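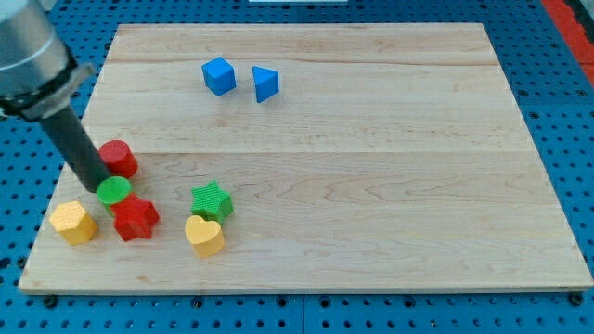 Ishbel Galbraith answers the door with pins in her cuff and apologizes for the stairs, all of which I have just climbed, and then for the heat, and then for the coat on the kitchen chair, which has to be moved before either of us can sit down. It is a mustard wool coat with a wide collar, and viewers of "Herkmont" will know it at once as the one Dr. Ellis wears through most of the second season.

"She practically lived in it," Galbraith says, holding it up by the shoulders. "We had 4 of them by the end, and this is the only one that still has its own buttons. I keep meaning to send it back to the production office and then I don't."

Galbraith has been designing costumes for television for a long time now, but it was "Herkmont" that brought her the letters. People write to ask where a scarf came from, or whether a certain pair of boots can still be bought (mostly they can't). One woman sent a photo of herself in a homemade copy of the green dinner dress from the wedding episode, and Galbraith has it stuck to the refrigerator. "Look at that hem! I'd have hired her on the spot."

The third season alone needed 211 outfits, and she was given 14 fittings with the lead, Benedita Serrano, to get hers right. I ask if that is a lot. She laughs for quite a while and pours the tea.

"Benedita is a dream, because she tells you. Some actors will stand there being polite in a jacket they hate, and then you see it on screen and they're holding their arms like a penguin. Benedita walks up and down, she sits, she reaches for something on a high shelf, and if it pinches she says so. We threw out a whole rail of blouses that way in February – lovely silk ones, too – and I was sorry for a day and then I was grateful."

The blouses were replaced with plain cotton shirts, bought off the rack and dyed in Galbraith's own bathtub until they were the tired sort of blue she wanted. She is fond of clothes that look as if they have been through the wash. Her assistant, Wian Hendricks, spends a good part of every week rubbing elbows and collars with sandpaper, and she talks about his work with real pride. "A new shirt shouts at you. Wian can make it mumble."

Not everything has gone so smoothly. There was the matter of the velvet cape, which the director, Alasdair Gillies, loved and nearly everyone else did not, and which picked up every bit of lint in the building. "Alasdair wanted it sweeping down the staircase. Well, it swept! We were picking things off it between takes with tape." She still thinks it was right for the character, though she admits she'd line it differently today, and perhaps take a few inches off the bottom.

As for the new season, which begins on 21st October, she will say only that Dr. Ellis has come into a little money and doesn't know how to dress for it. There may be a hat. She gets up to show me a swatch of something plum-colored, thinks better of it, and puts it back in the drawer under the dish towels.

I ask what she wears herself when she isn't working, and she looks down at her gray cardigan as though somebody else had buttoned it. "This. I've had it for years. Heather Baird in the workroom has offered to mend the pocket, and I keep telling her it's fine, I only use the other one."

She walks me back down all those stairs, still carrying the coat.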